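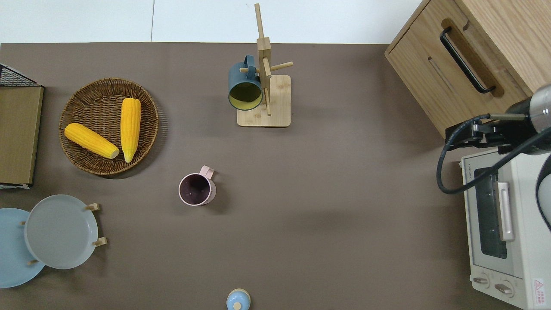 The kitchen table, with the pink mug standing and the teal one already on the tree.

1/8/25

For most of the spring I believed that we simply did not have enough data. Now I believe that we had too much of one kind, and I would like to write down how I changed my mind while I still remember the steps.

The task is easy to say. A mug stands on the table, the arm takes it, and the arm hangs it by the handle on the mug tree. We have other tasks on the same table, with the corn and the basket, with the plates and the rack, and those were going well enough in the first months. The mug was the bad one. The policy (I mean the network that looks at the camera images and decides the next small movement) would go to the mug, take it quite nicely, carry it to the tree, and then stand in front of the wooden arm like a person who has forgotten why he entered the room. Sometimes it pushed the handle against the end of the arm and opened the fingers anyway. We have lost two mugs like this.

Our full collection in the Berura project has 2113 demonstrations. A person moves the robot by hand controls through the whole task, and we record everything. When the mug results were poor, our plan was the plan that everybody has, to record more. Jayanthi Venkataraman and I made a timetable and we recorded mugs for many afternoons. We changed the place of the mug, the turn of the handle, the place of the tree. The success went up a little and then it stayed where it was.

I should say how we test, otherwise the rest means little. One test is 27 attempts, with the starting places written on a sheet before we begin, so that we cannot be kind to the policy we like. A hanging counts only when the gripper has opened and moved away and the mug stays on the tree. If the mug falls later because somebody touches the table, we repeat the attempt. Before the change I describe below, the policy hung the mug in nine of the 27.

What changed my mind was a very boring job. I needed to cut the videos for a talk, and for this I was looking at the mug demonstrations one after another with the time on the side. I noticed how little of each recording was about the hanging. The person goes to the mug, slowly, because it is far and nothing can go wrong. The person closes the fingers, lifts, travels. Then comes the moment with the handle and the wooden arm, and it is over almost before I could press the key. A good operator makes it look like nothing. And we had only kept the good ones! When an operator missed the wooden arm and had to come back and try again, we threw the recording away, and in the guide for new operators it was even written as a rule, by me.

So the network had seen the approach very many times and the hanging for a very short time, and it had never seen what to do when the handle is a bit too low, or turned, or already touching the wood at the wrong side. It is known in the literature that a policy goes a little away from the path of the demonstrations and then does not know how to return. I had read this many times. I had even explained it to students. I did not connect it with my own rule in my own guide.

Athina Mavromatis proposed the thing we then tried. She said we should start the recordings in the trouble. The operator first brings the gripper, with the mug already in the fingers, to some bad place near the tree, and this part is not recorded. Handle below the wooden arm, handle behind it, mug tilted too much, mug pressed to the post. Only then the recording starts, and the operator repairs the situation and hangs the mug. Such a recording is short. We made 361 of them, and it took us much less time than the long afternoons of before, although it is more tiring for the head because one must invent a new mistake every time.

About inventing mistakes I want to add something. In the beginning each of us had favourite mistakes. Mine were nearly all with the handle too low, and Jayanthi's were nearly all with the mug tilted. We found this when we drew the starting positions on one plot and saw two clouds with a hole between them. After this we took the bad positions from the policy itself. We let it run, and when it was stuck for a while in front of the tree we stopped it there and the operator took over from exactly this position. I think this was the most useful part of the whole work, and if I did it again I would do it from the first day and skip the invented mistakes, or keep only a few.

There was one difficulty in the training which cost me a week. The short recordings always begin with the mug already in the fingers, close to the tree. When we mixed them with the long ones in a simple way, as they are, they are such a small part of all the frames that the network almost ignores them. When I gave them a lot of weight, the policy became good at hanging and strange at the beginning: from the home position it moved directly to the tree with empty fingers and tried to hang the air. Najwa Rawashdeh laughed so much that she made a video, and it is now the first slide in every talk she gives about me. In the end I chose the weight so that the last part of the task, from long and short recordings together, is seen as often as the approach. I have no theory for this choice. It is where the strange behaviour disappeared, and I did not tune it further.

With this mixture the policy hung the mug in all but five of the 27 attempts. We ran the sheet again on another day with Najwa setting the table instead of me, and it was one attempt worse. I count this as the same.

The more interesting check for me was another one. Somebody could say, of course it is better, you gave it more data. So we trained once more and took away a large part of the long mug recordings, chosen by chance, and kept all the short ones. The result was still clearly above the old one. I do not want to say a stronger sentence, because we ran it only once and the failures were a bit different, more of them at the taking of the mug. But it tells me that those many afternoons were mostly spent on recording how to cross a table.

What is still bad. The policy does not like when the wooden arm it wants is behind an arm that already holds a mug. It chooses the busy side more often than it should and pushes the hanging mug around. I think the reason is in the camera view, where the handle of the first mug covers the wood, but I have not tested this and maybe I am only blaming the camera. Also it has learned to be patient, in a way I did not ask for. It can try up to nine times to find the wooden arm, with small movements left and right, and for a visitor this is painful to watch. Athina says patience is a good result. The visitor from Zurnero, who came to see the plates, looked at his watch.

I also tried the same idea on the plate rack, with the plate starting badly between the pegs. There it helped much less. The rack guides the plate by itself when one is nearly right, so perhaps there were few real troubles to learn from. For the corn I did not try. Dropping a corn cob in a basket does not have enough ways to go wrong.

For people who collect data in a similar manner, what I changed in our guide is this. A recording with a mistake and a repair in it is kept, and the operator marks it. The operator does not restart when the handle misses. And every second week we let the current policy run and collect only from the places where it stops. It sounds small. The operators were in fact happier, Jayanthi told me, because before they felt judged by each restart.

I will put the sheet with the starting places and the plot with the two clouds on our group page when I have cleaned the labels, half of them are in Greek. If you have done something like this for hanging tasks with soft objects, towels or bags, please write to me. We want to begin with towels in December and I have no good idea yet what a bad starting position is, for a thing which has a different shape every time you pick it up.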